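I keep getting told that a white wire rack will fix my shelves, so I finally have opinions about white wire racks. A thread.

First, the claim. Kusteo says its rack gives you "a whole extra shelf." It gives you a place to put things on top of other things. I had that already. It was called a pile.

Second, the measuring. The listing gives the depth in one spot and the width in another, and the two don't match the drawing. Kirsten Thibodeau wrote to ask which was right and got a coupon for 13 percent off.

Third, the bars. Thin bars are fine for plates and folded towels. Put a spice jar on them and it leans. Put a small bottle on them and it leans until you walk past, and then it's on the floor.

"Just line it with paper." OK, so now I'm buying a rack and also paper, to get back the flat shelf I started with.

Lalit Rastogi replied that his has held 45 pounds of canned tomatoes since March. Good for Lalit. I'd like to see the wall behind it.

That's my fourth point, by the way. A rack sticking out past the shelf is a rack you hit with your hip. Every tidy-up video has one sticking out over something, and the person in the video never seems to have to carry laundry past it.

Same rack in both of these, or near enough. Lots of thin white bars.
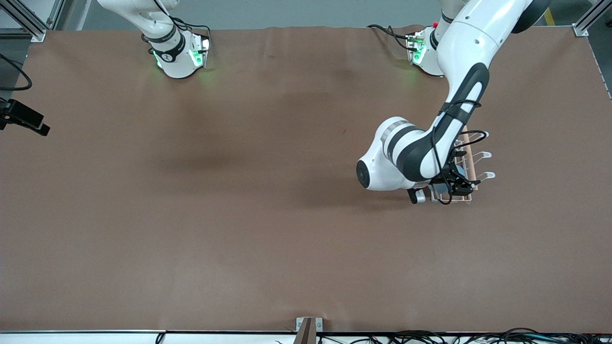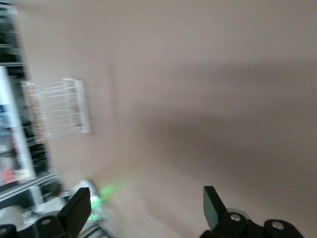 What I would do first, and it costs nothing: take everything off one shelf, put back what you used this month, and live with that for a while. If you still want a rack after that, fine, get a rack.

Measure the shelf yourself. Front and back, both. Mine is narrower at the back and I only found out with the tape in my hand.

And check the return rules before you snap anything together. Jisto will take theirs back, but only in the box, and the box opens in a way that can't be undone.

To the 662 people who liked the video that started this: come back in a year and show me that shelf again. Same shelf, no cleaning it up first.

Apinya Nuchit asks if I ended up buying one. It's in my cart. I'm still reading the reviews.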